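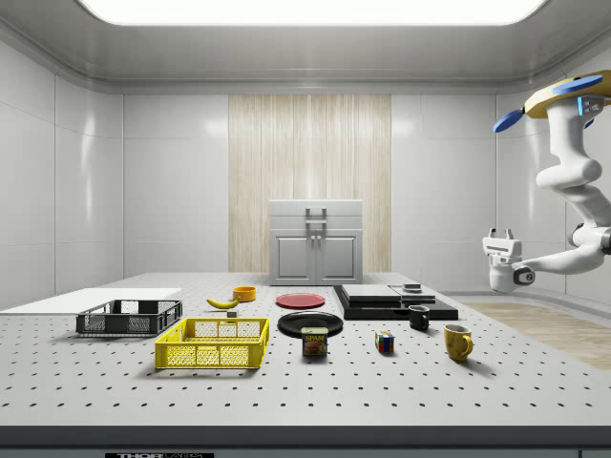
The Clindale cell in simulation, with the arm parked up over the right-hand side of the table.

I've been nagging the Serra lot for a look at how they set up their table-top cell, and in April they finally let me sit in for an afternoon (I even got tea). The short version is that the simulated half of it has had a proper going-over, and it's back in use after five days off.

If you've not come across it, Serra is the little project at Clindale that teaches an arm to pick up ordinary kitchen and desk clutter. There's a real cell and there's a simulated one, and the idea is that anything you try goes through the simulated one first. Trouble was, the two had drifted apart. The real arm had been taken off its mount for a bearing change and bolted back a hair lower, 5 mm to be exact, and the simulated arm was still hanging where it always had. So every grasp that looked lovely on screen came in low on the real table. You can imagine how popular that was with the mugs!

The fix sounds dull but I loved watching it. They went back to the mount and measured everything again from the table's hole grid, which makes a very handy ruler when you think about it. Then they typed the new mount height into the settings file, checked the gripper's closing width and started on the poses. There are 70 of them in the check, and the arm has to visit each one and stop. The banana, the bowl, the plates, the can of Spam and the rest stay out on the table while it does, and so do the two crates.

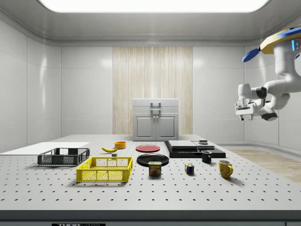

Clearing the table first would have saved a morning, according to Rimutance, who would sooner see the mount checked against bare holes and the crockery brought back in afterwards. I put that to the team and got a bit of a shrug. They reckon a bare table hides the sort of mistake they care about, like a finger clipping the rim of a mug on the way past, and I can see both sides.

One snag did turn up on the day. The wrist joint had an old limit left over from a previous gripper, so two of the poses kept being refused, and it took a good hour of squinting at log files before anyone spotted it. Line 665, for the record, and I'm told it's now got a comment next to it in capital letters.

From here on the mount gets measured every time a spanner goes near it, and the number goes in the Aluslow logbook by the door as well as in the settings. The real arm was next in the queue when I left, and I've asked to come back for that.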